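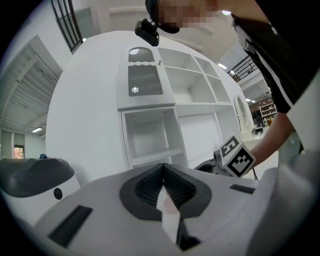
The white cabinet, with the open shelves to the right of its door.

Cupboard corner update. Quick one as I'm out the door. The tall white cabinet is staying where it is, thanks to everyone who answered in February. Open shelves are for things in daily use, so please no bags, no coats, no half finished knitting. Low cubby under the door = shoes and anything heavy. Mwende Koech has the labels and will do them on friday if she gets the time. Oval mirror stays too, Renzo asked.

Still wanted: baskets, small ones, any colour. 9 would do it, 10 if you're feeling generous. Leave them with Rebecca Serra at the Gusel desk before lunch. Anything left on the shelfs without a name goes in the Farkura box.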